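Forums Integration & Cells Troubleshooting Downloads Search
Reading time: 4 min

Gripper closed on a graphics card during an e-stop recovery. Opinions wanted, blame optional

ferrule_and_sons
We run a small teardown cell that pulls expansion cards out of retired workstations. Tradov controller, Drurkska two-finger gripper, wrist camera. It has worked since October with no drama worth a forum post, so naturally I am now writing a forum post.

Yesterday the light curtain tripped while the gripper was down inside a chassis with the fingers on either side of a card. Arm stopped, as it should. Operator cleared the curtain, hit reset, and before anyone pressed resume the fingers closed at full force. The shroud cracked, the slot came partly off the board, and the operator's hand was 7 inches away because he was leaning in to see why it had stopped.

No injury. The card was scrap anyway, so the damage in dollars is the price of one broken scrap card. I would still like it not to do that again.

Has anyone seen a gripper move on reset?

mostlyharness
Yes. Your gripper has its own brain and its own idea of what it was doing. You cut power to the fingers, the close command was still sitting in the register, you gave power back, it finished the job. Very conscientious of it.

Tradov holds outputs through a protective stop unless you tell it otherwise. Look for the hold setting on the tool I/O page. Ours was on too.

Pallet_Cleanser
I'd bet on the curtain first. Why was a hand anywhere near it? If the operator can reach the tool after a reset, you have a guarding problem and the gripper is just the part that noticed.

ferrule_and_sons
The reset button is outside the cell. The operator pressed it, then walked in to look. The curtain is muted for 4 seconds after a reset so the arm can back out without tripping itself. Yes, I heard that as I typed it.

Pallet_Cleanser
You muted the curtain so the robot wouldn't be inconvenienced.

ferrule_and_sons
The integrator did. Riviere set the cell up. I signed for it.

tin_snips_77
I'm going to disagree with both of you a bit. The mute is bad and should go, sure. But a gripper that moves on a reset is a fault all by itself, with or without a hand in there. Reset is supposed to mean "ready to be told something." If you fix the curtain and leave the register alone, you'll be back here in spring with a picture of a bent finger.

Also, what force are you running? Pulling a card doesn't take much once the latch is open.

ferrule_and_sons
Default, so far too much. We never lowered it because the cards came out.

mostlyharness
"The cards came out" is going on a mug.

Pallet_Cleanser
Still say guarding. You can't fix every stupid thing a tool might do. You can keep people out of reach of it.

tin_snips_77
And you can't keep people out of reach of every stupid thing either, they have arms and they're curious. Do both. This isn't a contest.

Pallet_Cleanser
It is a little bit a contest.

umton_user
Different brand of arm here (Umton) but same story, except ours opened on reset instead and dropped a power supply on a shoe. Steel toe, thankfully. We ended up making the reset routine read the actual finger position and write that back as the target. So on power-up the gripper is told to go exactly where it already is. Three lines of code and a very boring result.

How tight is it in there, by the way? You might have room to back straight out by hand and skip the powered recovery altogether.

ferrule_and_sons
Tight enough. Camera view with the tool down over the card:

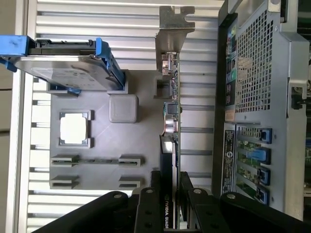
Backing out by hand is possible, but only along the line it went in on. Anything sideways and you're levering on the board. The trouble is that freedrive needs the brakes released, and on our cell the same reset that does that also wakes up the gripper. So the "safe manual option" goes through the thing that bit us.

I like the position write-back. Tried it this morning on a bench with no workstation, 11 resets in a row with a close command pending each time. Fingers stayed put on all of them. Before the change they closed on every single one, which I would have found out in October if I had tried it even once.

mostlyharness
Did you pull the power as well as trip the stop? Different path. With ours the position reading is garbage for a moment after a cold start, and if you write garbage back as the target, well.

ferrule_and_sons
No. Just the stop. Hang on.

ferrule_and_sons
OK. Cold start, read came back as zero, which the gripper takes to mean fully closed. It closed. Added a wait until the ready bit comes on and it behaves now, but thank you for ruining my lunch.

tin_snips_77
That's the best possible lunch to have ruined.

Pallet_Cleanser
And the mute?

ferrule_and_sons
Gone. The arm now trips its own curtain when it backs out and needs a second reset. Everyone hates it. Cell stays locked out until Riviere moves the curtain back far enough for the arm to clear it, and they've quoted me some 3 weeks. Force is down to the lowest setting that still pulls a card.

umton_user
Put the finger thing in your startup checklist too. Ours got wiped by a firmware update and we only caught it because the checklist was annoying enough that somebody did it.

ferrule_and_sons
Added, between "check air" and "check that someone checked air."

Last post: Dec 25, 2019
Contact | Copyright | Back to top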